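Drosen Two-Tier Turntable: Set-Up Guide
Section 6. Using the turntable at a coffee station

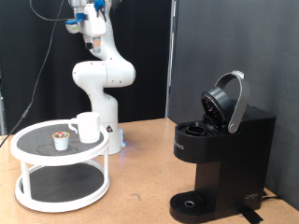 6.1 Placing the turntable

1. Choose a flat, level table. The sales leaflet says the turntable suits "any surface." We would not try it on a tablecloth.

2. Stand it beside the coffee maker and leave a gap. Turn both trays through a full circle before loading anything. If a mug handle could catch on the machine, move the turntable further away.

3. Check that each ribbed mat lies flat inside its rim. A mat that has ridden up at one side will tip a mug.

Note: The mats are sold as non-slip. They slow things down. A fast spin will still send a pod over the rim.

6.2 Loading the trays

4. Put mugs and the pods for the day on the upper tray. Pods go foil side up, so the flavor can be read.

5. Keep spare pods on the lower tray, or leave it empty. Tall mugs may not fit between the tiers, whatever the box suggests.

6. Spread the weight. One heavy mug at the rim is enough to make the tray drag.

CAUTION: Never park a full mug on the turntable. Fill it at the coffee maker and leave it there until you are ready to drink.

6.3 Making a cup

7. Open the lid of the coffee maker and check that the pod holder is empty.

8. Take the mug off the turntable first, then the pod.

9. Follow the coffee maker's own manual from this point. Pod sizes differ, and "universal" on a pod carton is no guarantee.

Cleaning: see Section 13. Replacement mats: part 891, sold in packs of 2.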